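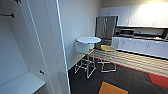 The wardrobe corner, door open, with the kitchenette behind it.

Thread by Ayana Fikre
25 January 2020 · 2 min read
Print | E-mail

1/ Maintenance morning on Magesa, our wardrobe-and-kitchen robot! I love these mornings more than I should. A few notes for those of you who asked how we look after it.

2/ First job is always the wardrobe door. It has to start from the same opening every time, so Radu Marinescu made a cardboard wedge to set the angle. Best tool we own. I've offered him money for a second one.

3/ Then the arm. Wipe down the joints, follow the cable with your fingers from the base all the way to the wrist, and feel for flat spots. We found one at the elbow in October and swapped the clip for a looser one. Quiet ever since!

4/ Gripper next. Two black fingers, two screws each. I mark every screw head with paint pen so I can see if one has crept. Fingers get changed at 2000 grasps, sooner if the tips look chewed.

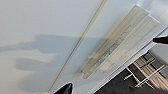
Wrist camera view, both fingertips in the picture.

5/ I check the wrist camera after every finger change. What I want is a bit of both tips, one from the bottom and one from the right. If a tip goes missing from the view, the bracket has slipped and I start over (yes, I've started over a lot).

6/ Blur is normal while the wrist is moving. Park the arm, wait, grab 40 stills, and judge focus on those. Kimutai Mwakalinga taught me that after I spent a whole afternoon "fixing" a perfectly good lens.

7/ Last thing is the slow run: 14 moves at low speed, hand near the stop button. Listen to the wrist. A dry click means grease, a dull one means go look at the belt.

8/ Next up is the spare gripper, which has been in a drawer at Graltport for far too long. If you run a similar setup, tell me how often you change your fingers. I want numbers!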